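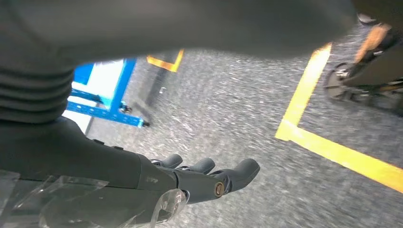
## Sublet for two months, who must give back the deposit?

Posted by **Snædís Fogh**

Hello everybody. In January I will move out from my room in Kaltcombe for 11 weeks, and a student wants to take it while I am away. My landlord has agreed by e-mail, but he wants that I arrange the money myself. So the student would pay the deposit to me, and my own deposit stays with the landlord.

I am not sure how to do this correctly. If she breaks something, can I keep a part? And must we sign a paper, or are the e-mails enough? The rent is 84 a week with heating, and I asked 60 extra as deposit. Maybe it is too low. I would be thankful for advice from somebody who did it before.

---

**Fernanda Arruda**

I did this two times, once as the person who leaves and once as the person who comes. Please sign a paper, even if the student is very nice. One page is sufficient. In mine I wrote:

- both names and the address of the room
- first day and last day
- the rent, and on which day it must be paid
- the deposit, and how many days after leaving it is paid back
- what is already damaged

The last point is the one I forgot the first time. There was a burn on the desk and we both believed it was from the other. Walk through the room together on the first day, write the damages down, and both sign.

As for your question, the deposit she pays to you is between you and her, so it is you who gives it back. Toward the landlord you are still responsible for everything, also for what she breaks. For this reason I find 60 low. I would ask for 2 weeks of rent. Also send a copy of the paper to your landlord, so he cannot say later that he did not know the dates.

Rules can be different in your town, so ask also at a tenant office if you have one near.

---

**Uchida**

Depends on your contract. Mine said no sublet at all. Read it first.

---

**Snædís Fogh**

Thank you both. I read the contract again and it permits a sublet with written agreement, so I think the e-mail is good for that. I will make the paper this evening and ask her for the higher deposit.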